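July 28, 2019

# What Lives on the Windowsill: Houseplants and the People of Harkley Street

Final report, Community and Environment unit
Homa Mirzaei

## How I came to this topic

My grandmother kept a rubber plant in her front hall for most of my childhood, and it grew so tall that it had to be bent along the ceiling, where my uncle held it up with fishing line and cup hooks. When our teacher asked us to choose something ordinary in our neighbourhood and look at it properly for a term, I thought of that plant straight away. I wanted to know why people keep green things indoors when there is a perfectly good park at the end of the road, and whether the answer had changed since my grandmother's day.

I should say at the start that I am not much of a gardener. I have a spider plant and a cactus, and the cactus is doing better.

## What I did

I put 100 slips through letterboxes along Harkley Street and the two courts behind it, asking whether people would talk to me about their houseplants. I had 11 replies, which my teacher told me was a decent result for paper slips, and I visited 6 of those homes in person. The other conversations were over the phone. Each visit was supposed to last half an hour, and most of them ran well past that, usually with tea and once with a very good plum cake.

I asked everybody the same five questions: where the plant came from, how long they'd had it, who waters it, whether it has a name, and what would happen to it if they moved. The last question turned out to be my favourite, and I wish I had put it first.

## What people told me

I had expected most plants to be bought from a shop. Hardly any of the ones people wanted to talk about were. They came as cuttings from a sister, as a thank-you from a neighbour, or as something left behind by the last tenant. Mrs. Chmielewska has a Christmas cactus grown from a piece that her mother carried in a damp handkerchief on a train, and she has since given pieces of it to half the street. I followed that one cactus to three other kitchens, and by the end I had drawn a sort of family tree, which is in the appendix and which I am rather proud of.

Watering was a touchier subject than I had imagined. In several homes two people were both looking after the same plant without telling each other, and in one flat I believe I was present for the discovery. Overwatering came up again and again as the main cause of loss, well ahead of cold or lack of light.

Names were less common than I'd hoped. There was a fern called Sereo, after a racehorse, and a peace lily known only as "Madam."

## Real and artificial

This section wasn't in my plan at all. Partway through the term I noticed how many homes had artificial flowers as well, often quite near the living plants, and I had been walking past them because they didn't fit my questions. When I asked, people were a bit shy about it, as though I might take marks off. I think the two do different work in a room. A living plant has to be turned, fed and worried over, while the artificial flowers hold a colour through the grey months, and I came to like seeing a pale pink bouquet at one end of a table and a big leafy thing sprawling near the middle.
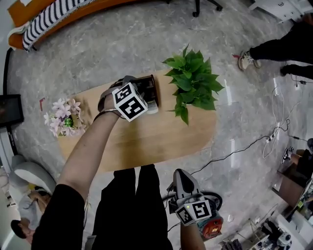

Nasen read my draft and wrote in the margin that I was being too kind to the artificial ones, and that a plant which cannot die cannot really be looked after, so it shouldn't count in a report on care. I've thought about this a good deal. I still want to keep the section, but I have taken artificial flowers out of my totals.

## What I would do differently

I would start earlier. Most of my visits fell in the dark part of winter, when plants are sulking and their owners are apologetic, and I'd love to go back in September when things begin to put out new leaves. I would also ask children, whom I left out for no good reason.

I came home with four cuttings, and two have rooted so far. Thank you to everyone who opened the door.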